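Einen Roboterarm für die Werkstatt kaufen: so habe ich mein Budget geplant

Zuerst habe ich mir Arme angeschaut. Wochenlang! Reichweite, Traglast, Wiederholgenauigkeit, alles schön in eine Tabelle, und am Ende wusste ich immer noch nicht, was ich eigentlich bestellen soll. Falls du gerade an derselben Stelle hängst: Mach die Tabelle zu und fang mit den Gegenständen an.

Schritt 1: Aufschreiben, was gegriffen werden soll

Nimm dir einen Tisch und leg alles drauf, was der Arm später anfassen soll. Bei mir geht es ums Aufräumen und Sortieren, also kleine Sachen und zerbrechliche Sachen, und zwar durcheinander. Notier zu jedem Teil das Gewicht, die schmalste Stelle und die breiteste Stelle. Beim Gewicht bitte den Greifer mitrechnen, der hängt nämlich auch am Arm und geht von der Traglast ab. Das habe ich beim ersten Durchgang glatt vergessen und durfte zwei Angebote wieder wegwerfen.

Bei den Maßen zählt vor allem, wie weit der Greifer aufgehen muss. Ein kleiner Spielzeugstein ist harmlos, eine bauchige Kanne schon deutlich weniger. Und wenn etwas in einem Korb steht, musst du von oben hineinkommen, ohne am Rand hängen zu bleiben — also auch die Breite der geöffneten Finger einplanen und den Platz darüber. 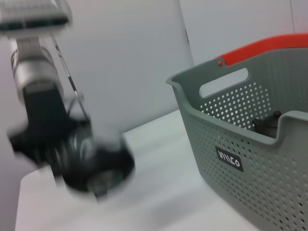
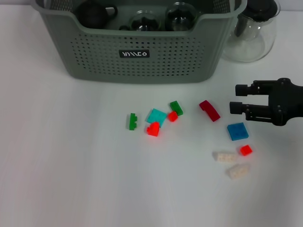
Der schwarze Greifer über der weißen Tischplatte, beide Male mit dem gelochten Korb. Die Bausteine liegen im zweiten Bild.

Schritt 2: Den Tisch mitkaufen

Klingt banal, aber der Tisch war bei mir der Posten, den ich am stärksten unterschätzt hatte. Ein wackeliger Tisch macht jeden guten Arm schlecht. Miss die Fläche aus, die du wirklich brauchst, und rechne rundherum Luft dazu, damit der Ellbogen irgendwo hin kann. Tsung-han Tam hat mir geraten, die Reichweite erst mal mit einer Schnur nachzustellen: ein Ende da festkleben, wo der Arm sitzen soll, das andere über den Tisch führen. Dauert keine zehn Minuten und hat mir ein zu kleines Modell erspart (danke, Tsung-han!).

Matte Oberfläche nehmen, wenn Kameras dazukommen. Und falls Glas auf deiner Liste steht, frag beim Händler ausdrücklich nach, wie die Kameras damit klarkommen, und lass es dir mit deinen eigenen Teilen zeigen. Prospektfotos helfen da gar nicht.

Schritt 3: Angebote einholen, und zwar vergleichbare

Ich habe bei Nemer, Bindo und Hsieh angefragt, überall mit derselben Liste. Verlang die Posten einzeln: Arm, Greifer, Steuerung, Kameras, Kabel, Software, Einweisung. Bei einem der drei steckte der Greifer im Paketpreis, bei den anderen nicht, und schon sah das teuerste Angebot gar nicht mehr so teuer aus.

Frag auch nach den Fingerspitzen. Das sind Verschleißteile, und ich plane gleich 2 Sätze auf Reserve ein. Dazu die Lieferzeit für Ersatz, schriftlich. Bei mir schwankten die Angaben zwischen ein paar Tagen und 47 Tagen, und so lange will ich nicht auf ein Stück Gummi warten.

Schritt 4: Das laufende Jahr rechnen

Hier hat mir Hok-lam Kan ordentlich in die Tabelle gepfuscht. Ich hatte nur den Kaufpreis drin, er wollte die Kosten für 365 Tage sehen: Softwarelizenz, Wartung, Strom, Ersatzteile und vor allem meine eigene Zeit fürs Einrichten. Die Einrichtung hatte ich mit einem Nachmittag angesetzt. Na ja. Rechne lieber in Wochen.

Meine Tabelle heißt inzwischen »Grulodton«, fragt nicht, und hat drei Spalten: einmalig, jährlich, vielleicht. In »vielleicht« steht der zweite Arm. Der bleibt da auch bis mindestens November, vorher will ich sehen, was der erste auf dem Tisch schafft.

Schritt 5: Vor der Unterschrift einmal selbst probieren

Pack deine Teile ein und fahr hin. Lass den Arm einen Becher am Henkel nehmen, ein Schälchen aus dem Korb holen, einen kleinen Stein aufheben, der schräg liegt. Schreib mit, was beim ersten Versuch geht und was nicht. Die Notizen kommen mit zum Angebot in die Mappe, und dann kannst du über den Preis reden.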